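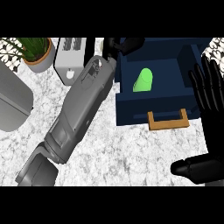 Print this page | E-mail this page

Jornis Two-Arm Kitchen Workstation
Demonstration Visits and Open Day Information

The Jornis workstation is a two-arm system for research groups and training departments that study household handling tasks. It is supplied by Trendetti together with its simulation package, in which every task can be set up and run on screen before it is tried on physical equipment. Prospective customers are invited to see both at the Cilbridge demonstration center.

What visitors will see

A demonstration visit begins in the simulation room. Staff load a rendered kitchen counter and run the drawer task, which uses a small navy blue cabinet with a wooden handle and a single bright green object. One arm carries a gripper and the other a jointed hand, so the two can be compared on the same furniture. Visitors may ask for the drawer to be set open or closed at the start of a run, and for the green object to be placed inside it or on the counter.

The second part of the visit takes place on the main floor, where the physical workstation is operated by a member of the Cilbridge staff. Visitors remain behind the marked line while the arms are powered. Questions are welcome at any point, and the operator will pause between runs.

The library supplied with the current release contains 386 task layouts. Of these, some 200 are set in kitchens. Layouts may be edited by the customer - objects can be moved, exchanged or removed - and saved under a new name. The Từ editor, formerly sold separately, is now part of the standard package.

Supplied with the workstation

Two arms with mounting plates
One gripper and one jointed hand, both removable
Control cabinet and emergency stop
Simulation package with the Từ editor
Operator manual, printed and electronic

The counter, cabinets and small appliances used on the main floor at Cilbridge are not included in the price. A list of suitable furniture is available on request.

Arranging a visit

Visits last three hours and are limited to four persons per group. Morning visits start at 9:30 a.m. The annual open day is held in August and requires no appointment, although access to the main floor may be restricted during busy periods. Groups that wish to bring their own objects for handling should send dimensions and weights with the request form. Glass items and open liquids cannot be accepted on the main floor.

Photography is permitted in the simulation room. On the main floor, please ask the operator first.

Customers who already own an earlier Jornis workstation may attend a shorter session on the new release. Files saved in the previous version will open in the current one - the hand settings, however, must be entered again.

Contact Trendetti, Cilbridge Demonstration Center | Copyright Trendetti. All rights reserved. | Back to top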